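Drivent at the Cillholm - who else went?

Posted by pulaside, 2018-05-29

Back from the Cillholm and my ears are still humming. First time I've seen Drivent since they had a keyboard player, and they opened with Poojary, which I never thought I'd hear live again. Chalerm Boonchu sang the second verse off mic and you could hear every word up in the balcony!

gantrykid wrote:
Glad you liked it, but the sound downstairs was mud. I was stood by the left stack and got bass drum and not much else for the first 3 songs. Off mic bit? Missed it completely.

pulaside wrote:
Oh no, that's a shame. Balcony was lovely - clear as anything.
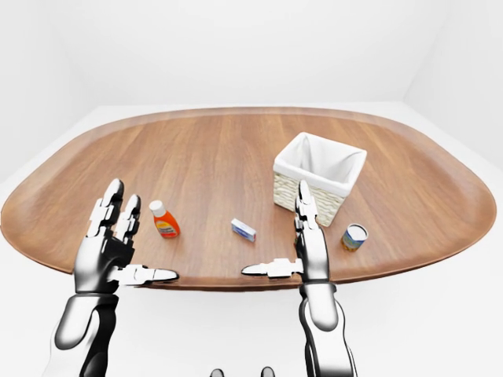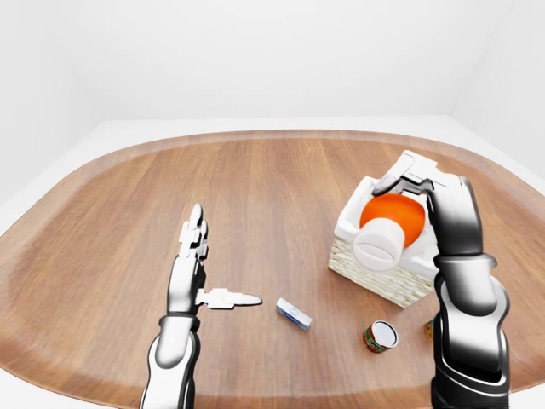 marrowfat wrote:
Did they play anything off the new record?

pulaside wrote:
Two songs, Pula and the long slow one that closes side one. Pula came just before the encore.

marrowfat wrote:
Ta. Bit stingy for a tour that's meant to be selling it, if you ask me.

gantrykid wrote:
Disagree, two was plenty. The new stuff drags. I saw them in March as well and half the room went to the bar.

tinlidded wrote:
I was at the March one and nobody near me budged! The slow one was the best thing they did all night. Was it full this time? The board by the door says it holds 1,781.

pulaside wrote:
Packed upstairs, couldn't see much of the floor. I'd go again tomorrow, mud or no mud.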